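Folding

Hugo had until four. Maybe ten past if the van was late, and the van was always late.

One blue shirt, one green sheet, concrete floor all the way to the door. He had slept in this building since September and now the room had to go back to being a room. Everything soft into bags. That was Vega's rule – soft things first, then think.
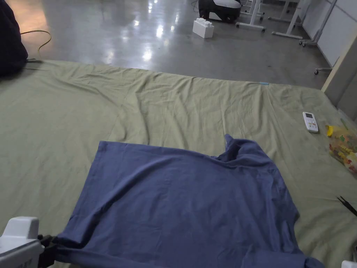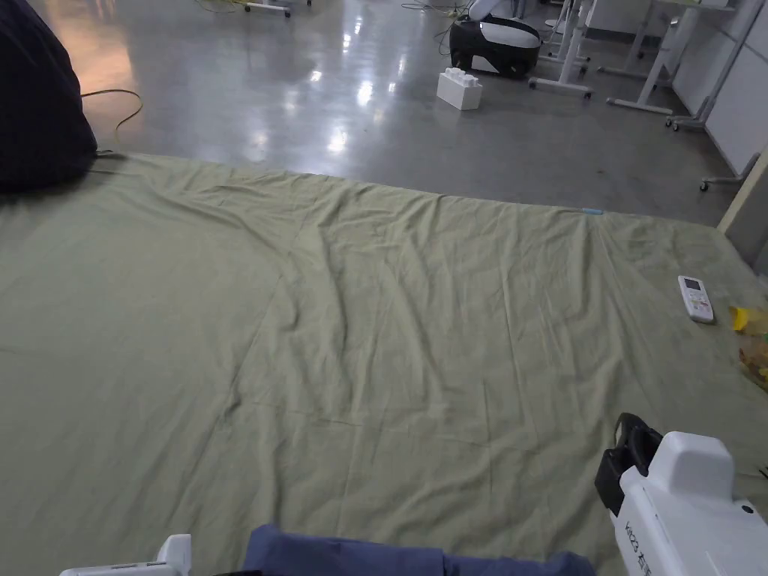
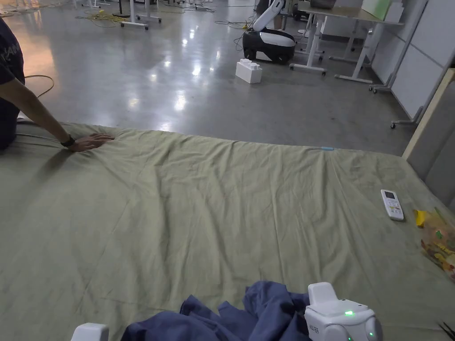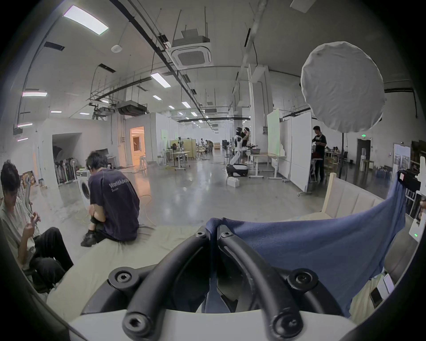 The green sheet is in the first three; blue cloth again in the last.

He started with the shirt. Bottom corners out, pull, now the sleeve. The sleeve had other ideas. He pulled again, left side, too hard, and the whole thing slid toward him and had to be dragged back.

"You're folding it like a map," Vega said from somewhere behind.

"I'm folding it like a shirt."

"Whose is it?"

He didn't answer that. It was Florencio's. Florencio had gone to Keltedura with one suitcase and a promise to send for the rest, and then a postcard, and then 678 kilometers of nothing. No call. The shirt had stayed on the hook the whole time. Hugo had walked past it every morning with his coffee and hadn't touched it untill today.

Quarter past three. Fouad put his head in, said the van was at the bridge, went out again.

So, faster. Sleeves in. Hem up. He pressed it with his palm and it puffed back, the way old cotton does, and for a second he could smell the soap from the house in Preda, the hard yellow kind Florencio's mother cut with a bread knife. Then it was gone and it was only a shirt.

"Sheet next," Vega said.

"I know."

"You need two people for a sheet."

"I know, Vega."

She came around and took the far corners. He took the near ones. They walked toward each other, which they had not done in a while, and met in the middle with thier knuckles touching and the sheet hanging down between them like a tent nobody had pegged.

"He isn't going to send for it," she said.

"No."

"Are you taking it?"

Outside, a horn. Two short ones. Fouad shouting something about the gate, and Eusebio shouting back, the old man, who had the keys and wanted them all out so he could lock up and eat.

Hugo looked at the bag for Nulter, where the things nobody wanted were going, already tied at the neck. Then at his own bag. Full. The zipper wouldn't close on it as it was.

He took off his jacket, pulled the blue shirt on over the one he was wearing – creases and all, too long in the arms – and put the jacket back on top.

Vega picked up her end of the sheet again.

"Half," she said. "Then half again. Come on, he's honking."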